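De : Mirta Villalba
À : liste Petits logements
Date : jeudi 17 décembre
Objet : Re: [petits-logements] marche au pied du lit et portant

Bonjour à tous,

Ott Žukauskas a écrit :
> Nous avons une chambre étroite à Brevville, lit contre le mur et pas de
> place pour une commode. Je cherche une marche basse à mettre au bout du
> lit, assez solide pour qu'on monte dessus. Vous aviez parlé de caisses en
> pin en septembre, est-ce que vous les avez gardées ? Et le portant, est-ce
> que ça suffit pour les manteaux ?

Oui, les caisses sont toujours là. Il y en a deux, posées côte à côte au pied du lit, en pin brut, sans vernis ni huile. J'ai payé 289 pour les deux chez Lill, livraison comprise. Le modèle existe aussi en version teintée chez Zeltis, à 300, mais je voulais pouvoir poncer.

Pour la solidité, rien à signaler. J'ai ajouté des patins en feutre dessous à cause du parquet. Les nœuds accrochent un peu les chaussettes au début, un coup de papier de verre suffit. Si vous les prenez, vérifiez la hauteur de votre sommier avant de commander : chez nous la marche arrive à peu près au niveau de la base du lit, et je n'aurais pas voulu plus haut.

Le portant est un modèle en métal tout simple, placé derrière les caisses. On y met les manteaux et les vestes de tous les jours, le reste va dans l'armoire blanche. Il tient bien tant qu'on répartit le poids – un gros manteau seul à un bout et il penche. Le vêtement jaune est celui qui prend le plus de place en largeur, je le mets du côté du lit pour garder les vestes accessibles.

Côté lit, j'ai gardé le drap-housse gris et les taies à carreaux. Les oreillers restent empilés du côté de la marche pendant la journée.

Si vous passez par Kokov, le dépôt avait encore des caisses du même genre, réf. 2444, un peu moins profondes. Je ne les ai pas essayées.

Je joins trois vues du coin.

Mirta 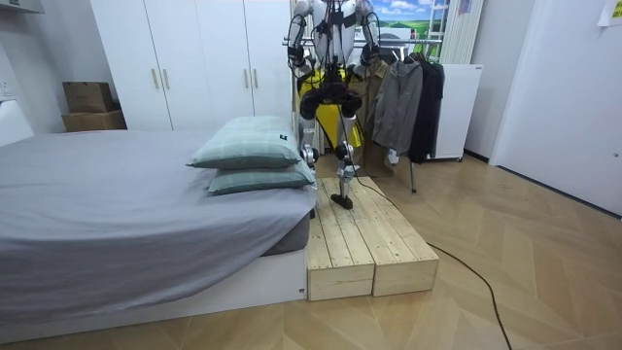
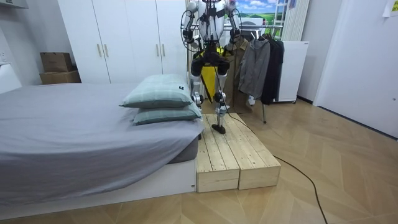
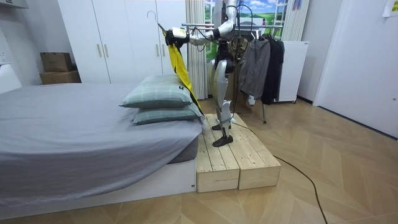 Les deux caisses en pin à côté du lit, et le vêtement jaune.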